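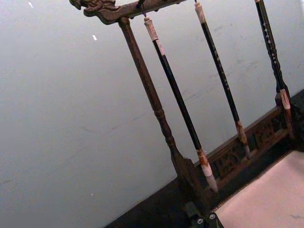
Brush rack with a carved dragon-head end.

Skilled worker sponsorship: your questions answered
Last updated March 2, 2018

Plistlow is an advice desk for people coming to the UK to work, and for the small firms that want to hire them. We don't sell visas and we don't take a cut from anyone who does. The answers below are general. If your case has a refusal, an overstay or a criminal record in it, stop reading web pages (ours included) and pay for an hour with a regulated adviser.

I've been offered a job and told the visa is "guaranteed". Is it?
No. An employer can offer you a job and can sponsor you if it holds a licence. The decision on the visa belongs to the Home Office. Anyone who uses the word "guaranteed" either doesn't understand the system or hopes you don't. Ask them to put it in writing, with a refund clause, and see how quickly the wording changes.

How do I know the employer is allowed to sponsor me?
Look it up on the public register of licensed sponsors. Check the exact name, the town and the type of licence. A firm that trades under one name may be registered under another, so ask for the registered name before you search. If you're told the licence is "being sorted", there is no licence, and you should not hand in your notice on the strength of it.

Does being on the register mean it's a good employer?
It means the firm applied, paid and was approved. It tells you very little about the hours, the manager or whether wages arrive on time. We have seen people treat the register as a sort of recommendation. It was never meant to be one.

The recruiter wants a fee to "reserve" my certificate. Should I pay?
We wouldn't. Certificates of sponsorship are assigned by the employer, and a recruiter cannot reserve one for you. Charging a worker simply for finding them a job is against the law for most kinds of work in this country. The usual way round it is to call the charge something else: document handling, file opening, priority support. Ask what the service consists of and who carries it out. A vague reply is a good reason to keep your money.

Ministers keep saying they want the "brightest and best". Do I have to be exceptional?
For the ordinary sponsored route, no. You need a job at the right skill level, a salary that meets the rules, enough English and the paperwork to back it up. The phrase turns up in speeches from all sides and has no legal meaning that we've ever found. There is a separate route for people with exceptional talent, and it has its own tests and its own endorsing bodies.

Does calligraphy, painting or craft teaching count as skilled work?
It depends on the job, and here the official codes are not much help. Each sponsored job must be matched to an occupation code, and the codes were plainly written with offices and hospitals in mind. A teaching post at a school may fit well enough. A few paid workshops a month almost certainly won't. Artists may be better off under the rules for creative workers, which are shorter in term but closer to how they earn a living. Don't let an employer pick a code only because the salary level is lower. If the duties don't match, it's your application that gets refused. 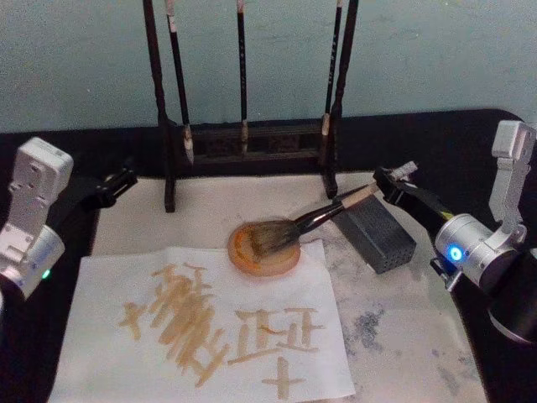
Calligraphy brushes hanging from a dark wooden rack.

I heard the monthly limit has been reached. Should I give up?
Not necessarily. The limit applies to restricted certificates, mainly for people applying from abroad. When there are too many requests in a month, they are ranked by points, and salary counts for most of those. A well-paid job may get through while a perfectly sensible one at a modest wage does not. Whether that picks out the most skilled people or just the most expensive ones is a fair question, and we've yet to hear a convincing answer. Your employer can try again the next month, but each attempt takes time and some firms lose patience.

Are the rules about to change?
Somebody is always about to change the rules. We've kept a file of press announcements since last October. It now holds 81 items, and 13 of them led to a change that affected anyone who wrote to us. Plan around the rules in force on the day you apply. An announcement isn't a rule, and neither is a headline about one.

What about Brexit? Won't that make it easier for people from outside Europe?
People say so with great confidence. We can't find it written down anywhere that counts.

Can I change employers once I'm here?
Yes, but it isn't as simple as handing in your notice. The new employer must hold a licence and assign you a new certificate, and you must make a new application. Don't start the new job before you have permission to do it.

What is the difference between your two guides?
There are 2. The Sturnel guide is for workers and covers offers, contracts and what to do if things go wrong. The Okov guide is for employers and is mostly about record keeping, which is duller but is where licences tend to be lost. Both are free. Neither is a substitute for reading the official guidance, badly written as it is.

Do you recommend any law firms?
No. We're sometimes asked whether Wilczyńska, whose office is downstairs from ours, is connected to us. It isn't. We share a front door and a letterbox. Check any adviser's registration yourself, whoever gave you the name.

How long will my application take?
Official service times are published and most people get an answer within them — until they don't. Paying for priority moves you up the queue. It does not make a yes more likely, whatever the sales page implies. Don't book flights that can't be changed.

Can I send you my documents to check?
Please don't. We can't store passports or bank statements safely and we won't pretend otherwise. Send a short question with the personal details left out, and we'll point you to the right part of the rules if we can.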